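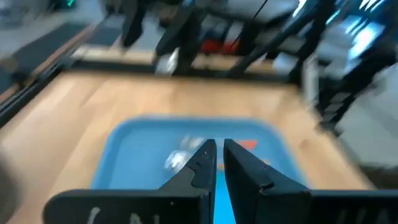 2 min read

Hestelel sorting project — June update

Hi all, quick one this month! We've sorted over 617 small items so far, mostly wrappers and odds and ends from the Gitum kitchen drawers, and the tray method is holding up nicely. Three tables are set up now (Weldu was slow delivering the last one — grr). I've spent $684 of the grant, nearly all on trays and labels. Next up is the Flistemex batch, and I'll need three more storage bins before I start on it.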